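# Mellor bench arm with the Stero gripper: two months of real chores

I run a small computer refurbishing shop, the kind of place where office desktops come in by the pallet and go out one at a time. The work is mostly opening, wiping, swapping, testing and closing. I've wanted a machine to take some of that off my hands for years, and in December I finally bought one: the Mellor bench arm, with the Stero two-finger gripper and the wrist camera that comes with it. I paid $3118 for the whole bundle, shipping included.

Short version: I love it. It can't do my job, and it's still the most fun I've had with a piece of shop equipment since I got my first decent electric screwdriver.

## Setup

The arm bolts to any bench at least two inches thick. Mine wasn't, so I doubled up the top with a scrap of butcher block and it's been rock solid. From opening the box to the first move took me an evening (most of that was the bench). The software, Sosico, runs on an ordinary laptop, and teaching the arm a move is wonderful: you grab it, push it where you want it to go, squeeze the button on the collar, and it remembers. My hands got the idea faster than I got through the manual.

The manual is not great, by the way. The section on gripper force is a single page and the chart on it uses different units from the software. Write to support and they'll send you a better one.

## What it's good at

Sorting. I have a bin of side panels, drive caddies and blanking plates that used to eat a whole morning, and now I tip it out on a mat and let the arm put like with like while I'm doing something else. It's slower than me, but it doesn't wander off to make coffee.

It's also very good at holding things. That sounds like faint praise until you've tried to solder a lead with a part that keeps rolling away! I use it as a third hand constantly.

Pressing test buttons is another good one. I left it cycling power on a flaky front panel overnight and came in to 1368 cycles logged and a clear answer about the switch.

I took it home for a weekend too, because of course I did. It folded dish towels, badly and then less badly. It loaded plates into the rack if I set them on edge first. Mugs were fine, wine glasses I chickened out on. As a household helper I'd say it's a very keen eight-year-old, and if you're buying it for the kitchen I'd wait.

## What it struggles with

The inside of a computer. This is the chore I really bought it for, and it's where I've spent most of my time.

Reaching a big open spot on a bench is easy. Getting down into a metal box with cables running every which way is a different kind of problem, mainly because the Stero is a chunky piece of hardware. Once the fingers are down near the board, there isn't much room to turn. The levers and clips inside a desktop also expect a fingertip that can feel when something gives, and this gripper feels very little.

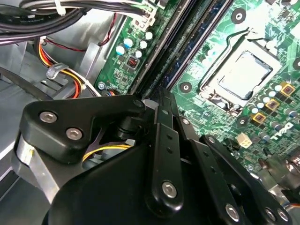
*Working inside a Dell desktop, with the processor socket at upper right and the memory slots running down toward the fingers.*

Memory sticks have been my benchmark. With the case flat, the cables tied back and the latches opened by me, the arm pulled 8 sticks in a row one afternoon and I cheered out loud. Then I gave it a different model of case and it missed the first one by a finger's width. Each new layout means teaching it again, and a shop like mine sees a lot of layouts.

Cables are worse. I haven't gotten it to unplug a power connector reliably, and I've stopped letting it try when I'm out of the room.

## Small things

- The wrist camera is sharp when the arm is still and goes soft when it moves. Add a short pause before anything that depends on it.
- Spare finger pads come from Fileo and cost less than the Mellor ones. The grippy kind is worth it.
- The fan in the base is loud. I put mine on a rubber mat.

## Should you get one?

If you have repetitive bench work with parts that look the same every time, yes, and you'll have a great time with it. If you want teardown done while you're at lunch, hold off for now. I'm keeping mine, and next I want to try longer, skinnier fingers on it for the memory slots.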